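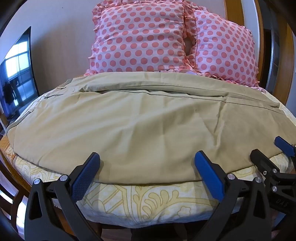
Sunday, September 12, 2021. Betby bench, gripper maintenance.

Spent most of today on the hand gripper, which has been overdue for some kindness since we got back from the last round of blanket folding. The jaw felt lazy on closing and the linkage on the right had a little click in it that I could feel in my palm more than hear. The bedroom is a nice honest place to check this, I find, as the khaki blanket has that stitched seam along its hem and you can bring the two big blue pads down on either side of the middle of it and see right away whether they sit evenly. Mine didn't, not quite. The left one was reaching the cloth a hair before the right.

So, apart it came. I backed out the pivot screws one at a time and laid them on a towel in order (please do this, whoever is next, they look alike and they are not all the same length!). Two had backed off nearly a full turn. Cleaned the threads, put a dot of the Stimero threadlocker on each, and snugged them down until the arm moved freely with no side play. The click is gone, I'm happy to say.

The pads got a wash in warm soapy water with the soft toothbrush, working along the grip texture, and I picked out a surprising amount of lint. No alcohol on them please, the set over at Midden went hard and shiny that way and we had to bin the lot.

After that, 30 slow closes by hand, then 75 at working speed on a folded dish towel. It dropped the towel once at the start, and I put that down to a pad still damp from the wash. Zeroed the jaw opening again and saved it under the Phùng profile, the old one is still there if anybody wants it back.

Still to do: order spare pads, we're down to one. Recheck the screws after 300 cycles. I'd like to swap the linkage bushings in November if the parts come.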